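Goria把一批分拣岗改成了“带教岗”，我去Flerner看了看

2/12/24　本站记者

先说新闻本身：Goria的Bright项目从这个月起正式转入常设，原来从各条线借来的人，愿意留下的可以办转岗手续，岗位名称也定下来了，叫“动作带教员”。项目点还在Flerner，没有搬。公司发的通知很短，就半页纸，我读完还是不太明白这个岗位每天到底在干嘛，于是厚着脸皮申请去待了一天。

简单讲，带教员手里拿着夹爪，头上戴着设备，把平时靠手做的那些活儿用夹爪再做一遍。抓、放、翻面、递给另一只手，动作都会存下来，供后面训练机械臂用。有的人还要背着设备边走边做。我到的时候大家已经各忙各的了，谁也没空搭理我，正好，我就在旁边看。
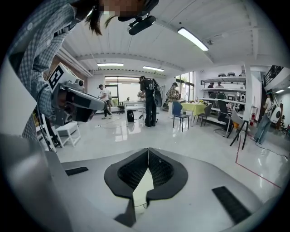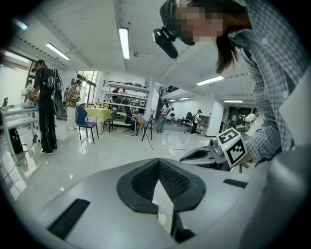 手比脑子累，一位从分拣线转过来的带教员一坐下就跟我讲了这么一句。她说以前在线上，手是自己会动的，脑子可以想晚上吃什么；现在每抓一样东西都得想着慢一点、稳一点，别在半空里犹豫，因为犹豫也会被学进去。她还补了一句，说头一个星期回家炒菜，拿锅铲都下意识地放慢了，家里人以为她不舒服。

我听了就想试试。负责排班的人倒也爽快，给我找了一套练习用的，让我把一块叠好的毛巾从左边挪到右边。听着简单吧？我夹起来毛巾就散了。再叠，再夹，又散。旁边一位小伙子看不下去，过来告诉我要夹折边那一头，手腕别转，胳膊整个平移过去。我照做，终于成了，高兴得差点叫出来，结果他说这一条不能用，我放下之前停顿太久。好吧。

这种“能用”和“不能用”的判断，是Flerner这边聊得最多的话题。Goria给项目定的量是每周4,000条有效动作，两个班合起来算。重点在“有效”两个字上：东西掉了重捡的、手挡住镜头的、中途跟人说话走神的，都要被筛掉。早些时候筛选是另外一个小组在做，带教员交上去就不管了，过几天收到一个退回的比例，也不知道具体哪一条出了问题。大家意见很大。现在改成当班就能回看，觉得自己哪条做坏了，可以当场标出来重做，重做的时间算工时。光是这一条，据几位受访的员工说，气氛就好了不少。

工时这件事我多写几句，来信问的人最多。每个班次里，真正戴着设备操作的时间上限是4小时，剩下的时间用来布置桌面、换物件、回看、写备注。这个上限刚开始没有，是试行阶段有人反映脖子酸、肩膀沉以后才加上去的。背设备走动的那一组休息得更勤，排班表上专门留了空档。我问能不能自愿多做一点，毕竟有人想多拿补贴，答复是不行，到点就要摘。有人觉得这样挺好，也有人有点遗憾，两种话我都听到了，照实写在这儿。

钱的方面呢，转岗以后底薪不变，原先分拣线上的计件奖金取消，换成一份固定的岗位补贴。算下来是多了还是少了，得看你以前在线上手快不快。手快的人多半会少一点，手慢的人会多一点，这是一位老员工给我算的账，她自己属于前一种。那为什么还来呢？她说膝盖受不了长时间站着了，这边做桌面任务的时候可以坐，她宁可少拿一些。她也说得很坦白，要是膝盖没毛病，她八成还在线上。

接下来就是那个绕不开的问题了：你们教会了机器，自己怎么办？

我本来还在琢磨怎么委婉一点开口，没想到根本不用，午饭的时候他们自己就聊起来了，而且聊得相当热烈！有人认为该来的总会来，早点进来学点新东西比在外面等着强；有人觉得公司话说得漂亮，真到了机械臂全铺开的那天，补贴第一个砍；还有一位一直埋头吃饭，末了说，他教了几个星期的“把袋子撑开”，机械臂到现在还是撑不开，所以他暂时睡得很香。一桌人都笑了。

笑归笑，事情还是得问清楚。我后来去问了项目方，得到的答复整理如下。Goria目前在册的一线员工是832人，这次转岗只从分拣和包装两条线里出，采取自愿报名，不报名的人岗位照旧。公司承诺在Bright项目运行期间不因为自动化裁减一线岗位，但“项目运行期间”到底是多久，通知里没有写。我追问了两遍，对方说要等明年的计划批下来才能讲。我把这个空白原样放在这里，大家心里有个数。

机械臂那一头用的是Horunex的设备，已经装在包装线的末端试跑，负责把封好的软包放进周转筐。我顺路去看了一会儿。它放得不快，但很有耐心，碰到鼓鼓囊囊的包会稍微偏一下再下去。线上的包装工跟我说，刚装上的时候它偏得特别厉害，动不动就把包搭在筐沿上，得有人在边上守着扶一把，等于是多了一件活儿。最近一次更新之后好多了，扶的次数少了，她就能回头去管标签。她对这台机器的评价是“像个慢性子的新同事”，有点嫌弃，又有点护短的意思。

有意思的是，那个偏一下再放的动作，Flerner那边有人一眼就认出来了，说那是她的习惯！她包装做了很多年，放软包的时候总爱先往里靠一靠，让筐壁托一下再松手，以前带徒弟的时候也这么教。至于机械臂是不是真从她那几条里学来的，技术组的人说没法这么对应，训练时是所有人的动作混在一起用的，挑不出哪一下归谁。她听了不太服气。我个人嘛，站她这边，不过这只是我的偏心，不能当报道看。

说到这里，顺便讲讲署名和隐私的问题，这也是试行期间争得比较凶的。带教时存下来的画面里难免会拍到人，包括自己，也包括从旁边走过的同事。现在的做法是人脸一律做模糊处理，处理完之后再进训练库，原始画面定期清除。有人提出想看看自己的那部分，项目方同意了，可以预约，但只能在现场看，不能拷走。还有人提出，这些动作既然是自己多年练出来的，能不能像写教材那样给个名分。这个要求暂时没有结果，有关方面说在研究。你懂的，“在研究”三个字，可长可短。

再写点细碎的，都是我当天记在本子上的。

桌上的物件是轮换着来的，今天毛巾明天盒子，据说最不受欢迎的是保鲜膜，一抓就粘。最受欢迎的是积木，因为不会散，也不会滑，有人专门盼着排到积木那天。

地上的线是有讲究的，练走动任务的人要留意自己的范围，穿过去之前先打个招呼。我第一次就忘了，被喊住了，挺不好意思的。

戴头上那套设备之前最好把头发扎紧，不然做到一半头发垂下来挡住视线，整条作废。这条建议是好几个人分别跟我说的，看来都吃过亏。

新来的人前几天不计量，先跟着老带教员练，练到退回的比例降下来再单独上。带人的那位有额外补贴，数额不大，但大家都抢着带，因为带人的时候不用一直举着胳膊，哈哈。

还有一件小事让我印象挺深。下午快收工的时候，有位带教员在回看自己的动作，看着看着说，原来我拿东西的时候小拇指是翘着的啊。她干了那么多年包装，自己从来没注意过。旁边的人凑过去看，然后纷纷低头看自己的手，一时间好几个人对着空气做抓东西的动作。我也跟着做了，我的小拇指不翘，我食指会歪。

工作变了之后，人和人之间的相处也跟着变了一点。以前在线上，机器声音大，隔着一个工位就听不清说话，大家靠手势。到了这边安静多了，反倒要学着压低声音，操作的人得专心。好几位都说一开始不习惯，觉得太静，心里发慌。有人怀念线上那种闹哄哄的劲儿，尤其是快到点的时候，整条线一起加速，特别痛快。这边没有那种痛快，各人有各人的桌面，做完一条是一条。也有人就喜欢现在这样，说终于不用被前面的工位催着走了。

留在分拣线上的人怎么看呢？我也去问了几位。坦白讲，有些抱怨。借调走了一批人，补进来的新手还没上手，前阵子忙的时候，老员工要顶得更多。有一位话说得挺冲：他们在那边慢慢悠悠夹毛巾，我们在这边跑着干。我把这话带回Flerner，那边的人也没生气，说那让他来夹一天保鲜膜试试。其实公司应该听听这两句话，排人的时候别只顾一头。项目方告诉我，12月内会给分拣线补齐缺口，并且安排两边轮岗，想来体验的可以先报短期，不用一下子就转过来。轮岗的具体办法还没贴出来，贴出来我会更新。

报名的条件顺手列一下，省得大家再来信问：在分拣或包装线上做满试用期；近期没有手腕、肩颈方面的伤；能接受戴头部设备（会晕的先去试戴，试戴不算报名）。左撇子也欢迎，而且项目方说特别欢迎，现有的动作里左手主导的偏少。表格在各车间的班组长那里领，填好交回去就行，网上暂时报不了。

已经报了名还没收到通知的，别急着重复交，先问班组长表格递上去没有。上一批就有几张压在抽屉里忘了，后来补办的。

我自己那块毛巾，临走前又试了一回，这次折边夹住了，停顿也没超，小伙子看完回放说可以用。当然啦，练习的不入库。下回去Flerner我打算申请试试背设备走动的那一组，去之前大家有想问的，照旧写信到编辑部。

读者留言选登

留言一：我在包装线，想补充一点，机械臂卡住的时候谁有权按停，这个一直没说清楚。我们班是谁离得近谁按，隔壁班非要等班组长来。希望统一一下。

留言二：文章里说膝盖不好可以坐着做，那腰不好的呢？举着夹爪久了腰也酸，我试过。椅子能不能换带靠背的。

留言三：左撇子报到！表格今天去领。

记者回复：按停的事我已经转给项目方，他们说会和班组长一起定个统一的写法贴在设备旁边。椅子的事也转了，还没有回音。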